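Kaczmarczyk Yard Residents — Works Group
Minutes, May meeting, 7pm, ground floor room

Present: Adesuwa Onyeka (chair), Ehab Cherkaoui (minutes), flats 3, 4, 9, 11, 14 and both from 16. Flat 7 joined at twenty past.
Apologies: flats 2 and 12.

1. Last minutes
Agreed. One correction — the gate post being replaced is the left one as you come in from the road, not the right. Ehab to amend.

2. Decking on the shared terrace
Main item, took most of the evening.

Adesuwa went round the terrace with the contractor (Jillau). Findings: boards along the north side soft at the ends, worst by the downpipe. Joists under the middle section fine where they could get a screwdriver in. Two joists by the steps not fine. Screws rusted through in several places, the old plated ones. South half mostly sound but slippery and grey.

Options as put to the meeting:
a) replace north side boards only, clean and oil the rest
b) strip the lot, new softwood, treated
c) strip the lot, composite

Flat 9 asked why not larch. Jillau did price larch but delivery was long and they wouldn't hold the quote past the end of the month. Flat 9 still prefers larch. Noted.

Flat 14 against composite — gets hot underfoot, her sister's has faded badly on one side. Flat 4 for composite, is tired of oiling it every year and says the same three people always do it. Some discussion of who the three people are. Chair moved on.

Cost of a) is £1227 including the two joists and new screws throughout the north side, stainless. Cost of b) roughly three times that. Cost of c) not read out in full as it was well over what is in the fund and would need a levy.

Vote: option a) carried, six for, one against, flat 7 not voting as had missed the start.

Joist ends — flat 11 asked that cut ends be brushed with preservative before they go back in, as this was not done last time and is probaly why we are here. Agreed, to be written into the order. Adesuwa to ask for a photo of the ends before boards go down.

Gaps between boards: contractor suggested 5mm, present ones are almost touching in places. Agreed.

3. Oiling the south half
Needs a wash first, then left until properly dry. Flat 16 said last year it was oiled too soon after the wash and stayed tacky for weeks, cat hair in it and everything. Proposed waiting for a dry spell and then a further couple of days on top. Agreed.

Product — Curora, the clear one, or Farirar, which has a bit of brown in it. Ehab had put a patch of each behind the bin store. Those who had looked preferred the Farirar, it hides the patched boards better. Two tins to be bought, £263 to cover tins, brushes and the stiff broom heads. Receipts to Ehab please, not under his door, in the box.

No pressure washer on the old boards. It furred them up last time and flat 3 got splinters. Broom and cleaner only.

4. Front fence
Seven panels. Four want new bottom rails. Flat 3 has rails left over from his own job, same size, offered them at no charge. Accepted with thanks.

Paint or stain? The present finish is paint over something and it is flaking on the sunny side. Flat 11 says scrape back, sand, then stain, as paint will only lift again. Flat 14 says stain won't take over old paint however much you scrape. Long discussion. Adesuwa suggested doing one panel each way and looking at both in the autumn. Agreed. The panel nearest the bike rack gets paint, the one next to it gets stain. All others get left alone for now apart from the rails.

Colour of stain: dark oak. Flat 9 wanted it minuted that she asked for something lighter.

5. Gate post
Hole dug out again to proper depth after first go hit the old concrete. New post is in and braced. Brace stays until Jillau say so — please do not take it off to get prams through, use the side path. Gate to be rehung after that. The latch is with flat 4.

6. Stair treads, rear block
Third and fourth from the top creak, one has moved. Flat 16 thinks it is the wedges underneath. Under-stairs cupboard has to be emptied so somebody can see. Notice to go up. Anything still in there after a fortnight goes to the hall and people can sort it out themselves.

Carpet on those stairs — not discussed, ran out of time. Carry forward.

7. Money
Fund stood at £1915 before tonight. Less decking and oiling leaves £425. Set aside £100 for stain, paint and sandpaper, leaves £325 in hand. Flat 12 sent a note asking if monthly payments are going up. Not this year.

8. AOB
Flat 7 — offcuts from the decking, can they be kept for planters. Sound ones yes, soft ones to the tip. Not to be burnt, they are treated.
Flat 14 — sander borrowed in spring not come back. Whoever has it please return it, with the bag.
Flat 3 — wants the shared shed cleared before any new timber arrives so it can be stacked flat under cover. Agreed. Boards on bearers, not straight on the floor.
Flat 4 — key to the outside tap. Ehab has it.

Actions
Adesuwa — order to Jillau, with the note on cut ends and the 5mm gap. Chase a start date.
Ehab — tins and broom heads, amend last minutes, notice for under-stairs cupboard
Flat 3 — rails, shed
Flat 11 — paint panel
Flat 14 — stain panel
Flat 16 — look at wedges once cupboard clear
All — move pots off the north side of terrace before work starts. Heavy ones, ask for a hand.

Next meeting in June, same room, 7pm. Carpet first on the agenda so it dosen't get missed again.

Closed 8.50pm. 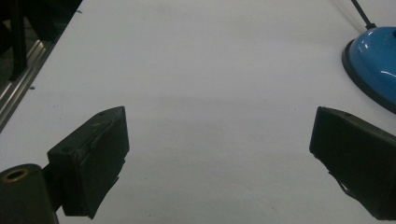

Which side of the terrace is getting new boards?
The north side only, along with the two bad joists by the steps. The south half keeps its boards and gets a wash and a coat of Farirar once it has dried out.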